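We use cookies to keep this site working and to remember your preferences. Accept / Manage settings

6 min read

Hindora Linen and Clothing Room: progress report to the Lurmont Fund
Period to the end of November
Prepared by Szu-yu Lu

Where we are

Your grant was meant to do two things: get donated clothing sorted and folded on the day it arrives, and cut down what we throw out or send on to rag. I can report movement on the first. On the second I have numbers I don't fully trust, and I would ask you not to quote them yet.

We took in 482 garments over the period. Of those, 236 were sorted, folded and on a shelf by closing time on the day they came through the door. That is a little under half. The application we sent you promised "nearly all," a phrase I argued against when it was written and would argue against again now.

Guido Piras, who runs the sorting days, thinks the figure will climb once people get used to the new layout. He may be right. I would point out that he said the same after the first layout.

What the money bought

Shelving for the back wall, labeled bins, two beds' worth of sheets to fold on, and the Brumel fold guide with its wall cards. The shelving is good. The bins are good, although the lids are a nuisance and most of them now live in a stack behind the door.

The fold guide is harder to praise. It was written for shirts and towels, and it shows. Its claim is that any garment can be brought to the same flat rectangle in a handful of moves. That holds for T-shirts, pillowcases and most kids' tops. It does not hold for soft pants with elastic waists, which make up a large part of what we are given and nearly all of what ends up in the redo pile.

The difficulty is the waistband. The guide says to lay the pants flat, match the legs, and fold in thirds from the cuff. A gathered waist won't lie flat. It pulls the cloth behind it into folds, and anything built on top of those folds comes out thicker at one end. Put four pairs like that on a shelf and the stack leans.

We spread the work out on bedsheets because the tables are too narrow for adult sizes. Pink was what the supplier had. It has worked better than I expected, especially with the darker blues, where it used to be hard to find the edge of a leg against the old gray cover. 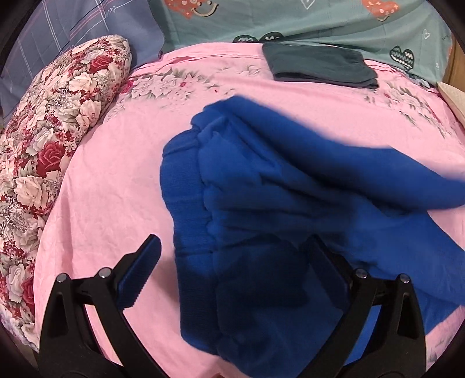
Changes made since the last report

Po-yen Ho rewrote the card for elastic-waist pants. The new version reads:

Turn the waistband toward you and pull it straight before touching the legs.
Smooth from the waist to the cuff, one leg at a time.
Lay one leg over the other and tuck in the seat.
Fold the cuffs up to the band, then fold once more.

It is slower. Po-yen says the time comes back later because fewer pairs have to be done again. We have used it on 6 sorting days, and I don't think that is enough to settle the question either way. The redo pile did look smaller on the last of them, but that was also a light Saturday with mostly towels.

We also stopped sorting by color before sorting by size. It made the shelves look nice for visitors and added a full extra pass through everything. Aurel Stoica was sorry to see it go.

What I am not convinced by

The Rathore tally sheets. These are supposed to tell us how long each garment takes and why it was set aside. In practice the "reason" column is blank or says "other" more often than it says anything useful. Yannick Huet has offered to shorten the list of reasons, and I have said yes, but I doubt the length of the list is the trouble. People fill in the sheet at the end of the day from memory.

For that reason I am leaving the discard rate out of this report. The sheets show it going down. They would show it going down if people had simply stopped writing discards in.

Spending

Spending is within budget. The only line likely to run over is printing, as we have now paid for 2 sets of wall cards and will want a third if the new pants card stays. I would like to move the unspent training money across to cover it. Please let me know if that needs a formal request.

Next period

Keep the revised card in use on every sorting day and record redone pants separately. Have one person fill in the tally as the work happens. Replace the same-day target with one we can defend; I would suggest two-thirds, and Guido would suggest higher.

Guido would also like to order the second Brumel pack, which covers coats and bedding. I have asked him to wait until we know what the first one did for us.

Sign up for our newsletter to get updates from the clothing room. You can unsubscribe at any time.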